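My afternoon at the Giroreo open house in Olgate

I signed up for the gripper care tour because the other choice was a slide show, and I'm so glad I did! The bus dropped us off in August heat at two o'clock, and a guide in a Giroreo cap took us straight past the lobby to the service bench.

The bench is where the two-finger hand grippers come in for their checkups. Every one has a paper card with a running total on it, and the card for the one we got to watch said 2,914 grips since the last set of pads. They swap pads by look and feel, though, so the number is mostly there to settle arguments (the guide's words).

The job goes like this. Wipe the ribs with a damp cloth, bend each one back with a thumb, and look for splits at the root. Then check the screws in the mounting plates, close the fingers slowly and hold the whole thing up to a lamp to see if the ribs meet. Ours didn't quite, so off came the right pad – two minutes, tops – and on went a new one from a Bennani parts drawer. The drawer was labeled 77 and I never found out what happened to the other 76.

After that comes the part I liked best, trying the fingers on ordinary household stuff. Draltmont, who make the pads, ask for drink bottles and mugs and glasses, on a plain everyday desk with all the usual things left on it. I could have watched for hours. A spare pair of pads is 520 in the price list, by the way, and I did put the list back.

Ribbed pads at the desk, with a red coaster, a glass and a drink bottle among the things on it:
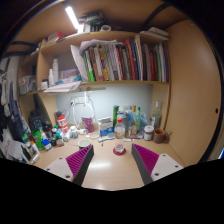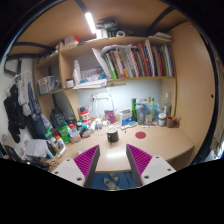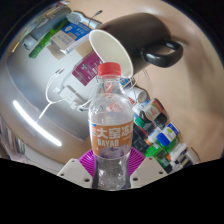
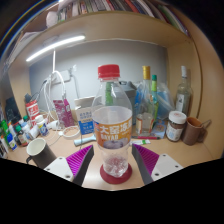 How often do the pads need cleaning?

At the end of every shift, with a damp cloth and no soap. Dust packs in between the ribs and the fingers start to slip on smooth plastic, so don't leave it for the weekend.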